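From: Kristine Quiambao
To: Flestgate Allotments and Kitchen list
Subject: Re: Corn in a lidded pot, two inches of water?

I have read the Tarero method twice now and I'm still not convinced, so forgive me for replying at length. I left the quoted message in underneath for anyone who deleted it.

Two pictures first, so we are all arguing over the same sort of lid.
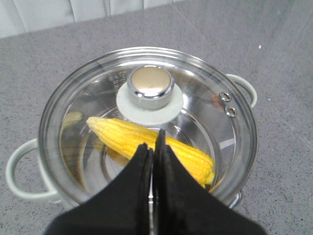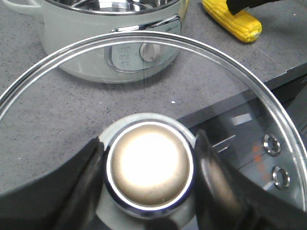

Glass lid with a steel rim, knob in the middle and two small vents near the edge. The cob is in the first one.

My doubts, in the order they came to me.

The claim is that a glass lid lets you "watch the corn and stop at the right moment". I have owned glass lids for years and what I mostly watch is fog. Once a pot gets going, the underside of the lid covers itself in drops and you may as well be looking through a bathroom window. You end up lifting it anyway, and then all the steam you were so careful about goes up your sleeve. A cold pot with a cob in it is lovely and clear, I grant you. I don't cook in a cold pot.

Then the vents. The Tarero sheet says they "regulate" the steam. They are two holes. They let some of it out, which stops the lid rattling and spitting on the hob, and I'm glad of them for that. I did try turning the lid so the vents faced away from me, as instructed, and it was more comfortable for the hand. It made no difference to the corn.

The knob I have kinder feelings about. A decent tall one that you can get hold of from both sides is worth having, and too many lids have a mean little button you can only pinch. But please can we stop telling new people that a knob on a pale base "stays cool". Mine has a collar of some sort under it too, and after 11 minutes on a full boil I still want a cloth. Metal is metal. Gatchalian's old leaflet from the July open day said to use a cloth and I would rather we handed that out again.

As for one cob in a whole pot, I do it myself when I'm on my own, so I won't lecture. It does seem a lot of water and gas for one person's tea if you fill the thing. Lay the cob flat, or slanting if it won't quite go, and put in enough water to come halfway up. Turn it once. Lid on. I start looking at it after six minutes, and if it came off the plant that morning it is usually done. Shop corn takes longer and is never as good, whatever you put over it.

I also don't believe the business about salt making it tough. I have cooked the same variety with and without, side by side, and the only person at the table who claimed to tell the difference picked the wrong one.

Has anyone tried it in one of those electric pots with the steel bowl inside? I've no strong view, except that I would want to know how long it takes to come to the boil before I gave up worktop space to it. The Grusatska lot said theirs was quick, but they didn't say how much water was in it, so that tells me nothing.

If somebody wants to do a proper comparison I will bring cobs. Same bed, picked the same morning, one pot with the lid on and one without, and whoever is tasting mustn't know which is which. Until then I'd ask that the method doesn't go in the recipe booklet as settled fact.

Kristine

On the list, at 2 in the afternoon, the Tarero kitchen group wrote:

> Hello all,
>
> We have been working on a foolproof way with sweetcorn
> and think we have it. Husk off, two inches of water, no
> salt (it toughens the kernels), glass lid on. The glass
> lets you watch the corn and stop at the right moment,
> and the vents regulate the steam. Turn them away from
> you. If your knob has a pale base under it, it stays
> cool, so no cloth needed.
>
> We got through 32 cobs testing this and had no
> complaints. Could it go in the booklet?
>
> Tarero kitchen group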